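Nuleo 학생 로봇 프로젝트 중간 진행 보고서

수신: Horrocks 교육기금 사업관리 담당 Sandra Cropper
작성: Skellbridge 로봇 동아리 지도교사 Terence Wainwright
작성일: 2023년 2월 2일 목요일

1. 보고 범위

본 보고서는 지원 협약에 따른 두 번째 보고로, 양손 조작 과제의 데이터 수집, 모방학습 모델의 1차 학습, 교내 대회 준비 현황을 다룬다. 하드웨어 조립과 안전 교육은 1차 보고에서 완료로 처리되었으므로 변경 사항만 기재한다.

2. 과제 정의

대회 지정 과제는 탁자 위 물건의 정리이다. 동아리는 이 가운데 생수병을 트레이로 옮기는 동작을 첫 과제로 선택하였다. 투명 용기는 깊이 센서에서 결측이 자주 발생하고, 내용물이 든 병은 기울기에 따라 무게중심이 달라진다. 난이도가 낮지 않으나 실패 유형을 구분하기 쉬워 학생 과제로 적합하다고 판단하였다.

동작은 접근, 파지, 들기, 이송, 놓기의 다섯 구간으로 나눈다. 양손이 각각 병을 하나씩 잡는 경우와 한 손만 사용하는 경우를 별도 과제로 취급하며, 이번 기간에는 전자를 우선하였다.

3. 시연 데이터 수집

시연은 사람이 맨손으로 수행하고 머리 높이의 1인칭 시점으로 기록한다. 수집 환경은 실험실로 한정하지 않고 일반 가구와 조명이 있는 실내를 포함한다. 배경이 단순한 데이터로만 학습한 모델은 대회장 조명에서 성능이 떨어진다는 점이 지난 시즌에 확인되었기 때문이다.
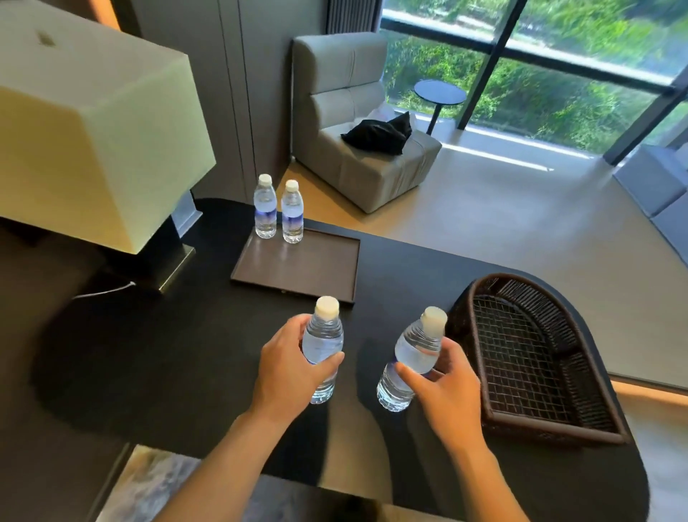 병을 잡는 위치는 시연자에게 지정하지 않았다. 목 부분을 잡은 경우와 몸통을 잡은 경우를 모두 유효 시연으로 인정하고, 라벨링 단계에서 파지 위치를 속성으로 기록한다. 초기에는 몸통 파지로 통일하는 안도 검토하였으나, 그리퍼의 개폐 폭이 몸통 지름에 비해 여유가 적어 목 파지 데이터가 필요하다는 Tia Bramwell 학생의 의견을 반영하였다.

이번 기간의 목표인 시연 100건은 모두 수집하였다. 이 중 25건은 손이 화면 밖으로 나가거나 시작 시점이 잘려 재촬영 대상으로 분류하였다. 재촬영분이 확보될 때까지 해당 기록은 학습에 사용하지 않는다.

4. 라벨링 및 학습

라벨링은 Océane Lapointe 학생이 총괄한다. 구간 경계는 학생 2명이 독립적으로 표시하고, 두 결과가 어긋나면 해당 영상을 함께 재생하여 경계를 확정한다. 불일치는 주로 파지와 들기 사이에서 발생하였다. 병 바닥이 탁자에서 떨어지는 순간을 들기의 시작으로 정의한 뒤 재작업 빈도가 감소하였다.

1차 학습 결과는 시뮬레이션에서만 평가하였다. 접근 구간의 궤적은 안정적이다. 양손의 동작 시점이 서로 다를 때 한쪽 손이 대기하지 않고 먼저 이송을 시작하는 오류가 남아 있다. 현재 양손의 상태를 공유하는 입력 항을 추가하여 다시 학습 중이며, 실물 로봇 적용은 이 오류가 해소된 이후로 미룬다.

5. 장비

Jestside에서 납품받은 손목 관절 모듈 2개 중 하나에서 영점 이탈이 발생하였다. Alasdair Dalgleish 기술조교가 엔코더 케이블의 접촉 불량을 확인하고 커넥터를 교체하였다. 이후 반복 시험에서 동일 증상은 나타나지 않았다. 예비 케이블은 소모품 예산으로 구매하였으며 항목 간 전용은 없다.

6. 학생 참여

정기 활동은 방과 후에 진행한다. 신입 학생은 라벨링부터 시작하고, 구간 정의를 숙지한 뒤 시연 수집에 참여한다. 제어 코드 수정은 상급 학생의 검토를 거쳐 반영한다. 시험 기간에는 활동을 축소하였고, 이에 따라 한 손 과제의 수집이 당초 일정보다 늦어졌다.

7. 위험 요소 및 요청 사항

주요 위험은 학습용 컴퓨터의 사용 시간이다. 현재 장비를 정보 수업과 공유하고 있어 장시간 학습은 야간에만 가능하다. 예산 증액은 요청하지 않으며, 미집행된 대회 이동비 일부를 외부 연산 자원 사용료로 변경하는 안에 대해 기금의 승인을 요청한다. 변경 내역서는 별도로 제출한다.

8. 다음 기간 계획

2월 중 재촬영과 한 손 과제 수집을 마친다. 재학습 모델이 시뮬레이션 기준을 통과하면 빈 병으로 실물 시험을 시작하고, 물을 채운 병은 그리퍼의 파지력 보정 후에 사용한다. 실물 시험의 실패 사례는 구간별로 분류하여 차기 보고서에 첨부한다.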